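Clenon Nuteo 50 roof bar set

A pair of aluminium cross bars for estate cars with raised side rails. Each set contains 2 bars, four clamp feet, end caps and a torque key. The maximum evenly spread load is 50 kg, including the weight of the bars. Check the car handbook and use the lower figure.

Price: 199 with standard feet, 264 with locking feet.

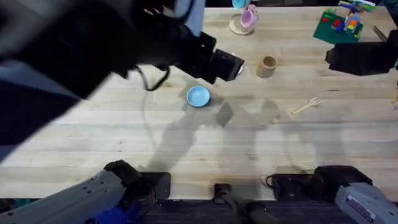 One buyer in Ultville reports that wind noise on the motorway dropped once the rubber strip was trimmed flush with the end caps, and that the feet needed tightening again after the first long trip.

Spare feet and keys are stocked at the Shemweta depot. Sets ordered with locking feet ship from April.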